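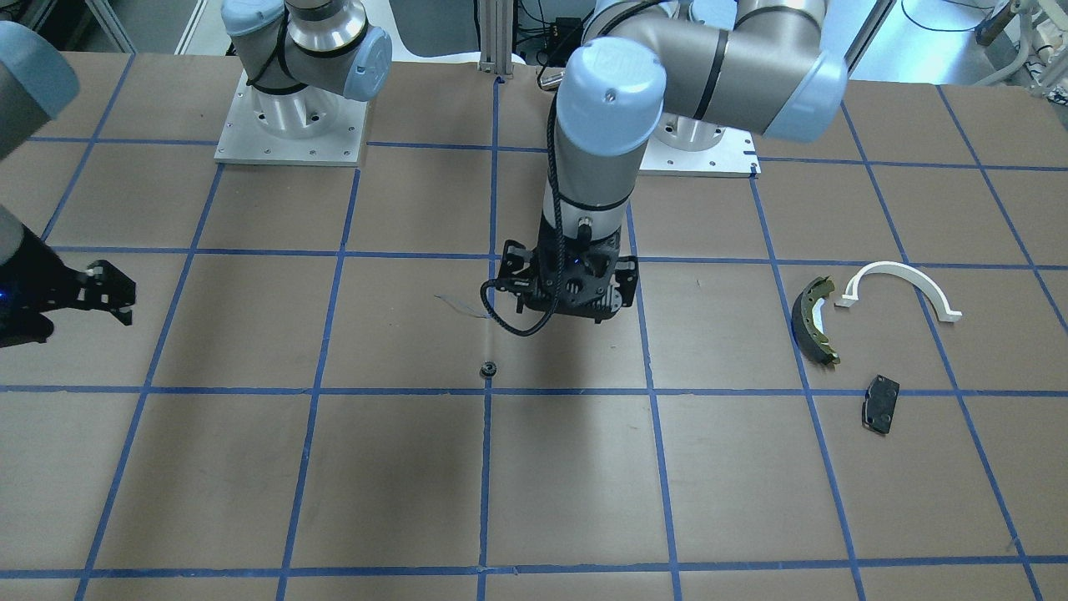 Sorting bench with both arms, brake parts set out in the taped grid.

Jadlow Student Automation Project: Frequently Asked Questions

What is the project?

The Jadlow Student Automation Project is a taught practical module in which students programme a pair of robot arms to handle used vehicle parts. It runs over 16 weeks and is open to students in the second and third years of the engineering and computing programmes. Those who complete it may go on to enter the Flukomby Challenge, which is held each June.

Do I need previous experience of robots?

No. Applicants should be comfortable writing short programs in any language and should have passed the workshop safety test. The first three sessions cover moving the arms by hand, saving positions and stopping the arms safely. Students who have already used similar equipment are still required to attend.

How many places are there?

There are 19 places each year. Where the number of applications is higher, places are offered on the basis of a short written statement and attendance in the previous year. A waiting list is kept until the end of the second week.

What does the main task involve?

Teams are given a mixed set of parts, such as brake shoes, disc pads and small metal rings, and must move each one to its proper place. Curved parts are harder to grip than they look, and teams are advised to begin with the disc pads. The tape lines on the bench are there to help teams agree on positions and should not be lifted or moved. If a line becomes damaged, please report it to the bench supervisor.

Are white plastic parts treated in the same way as metal ones?

They are handled as a separate class. A plastic part may be close to a brake shoe in shape and size, and a program that relies on outline alone will often confuse the two. Marks are given for telling them apart.

When is the workshop open?

Supervised sessions take place on Tuesday from 2 pm to 6 pm in the Wisareck Building. Teams may book one further slot each week through the module page. Bookings that are not taken up within 15 minutes of the start time are released to other teams.

Who may operate the arms?

Only students who have signed the bench agreement may do so. One member of the team holds the teach pendant at all times while an arm is under power – the emergency-stop button must be within reach of that person's hand. Other team members should stay on their own side of the bench until the arm has come to rest.

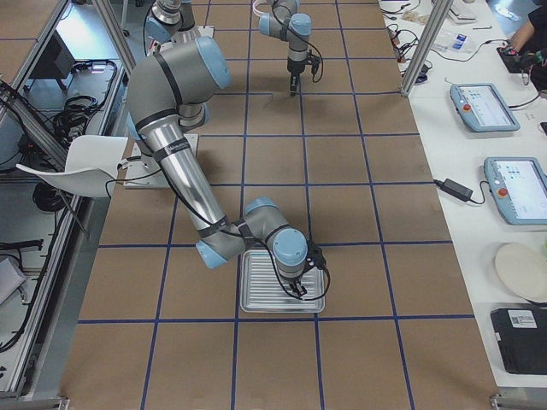 Jinlong Liang writes that his team lost most of its first month by trying to use both arms at once, and that he would advise any new team to get one arm working well before touching the second. The module staff support this advice, although it is not a rule.

How is the work assessed?

The final demonstration carries 80 per cent of the mark and the logbook the remainder. Logbooks should record failed attempts as well as successful ones. Each team member keeps a separate logbook, including where the program has been written jointly.

Is there a cost?

There is no charge for the module. Teams that enter the Flukomby Challenge may apply to the Le Goff Fund for help with travel. The fund paid out £733 to Jadlow students last year. Claims need original receipts and must be made before the end of term.

Can I keep the programs I write?

Yes. Students keep the rights in their own code – a copy must be left with the department so that later teams can learn from it.

How do I apply?

Forms are available from the module office from January. Late forms are accepted only where places remain.

Related items
Bench agreement and safety test
Flukomby Challenge: rules for new teams
Le Goff Fund: how to claim
Finding the Wisareck Building
Logbook guidance for students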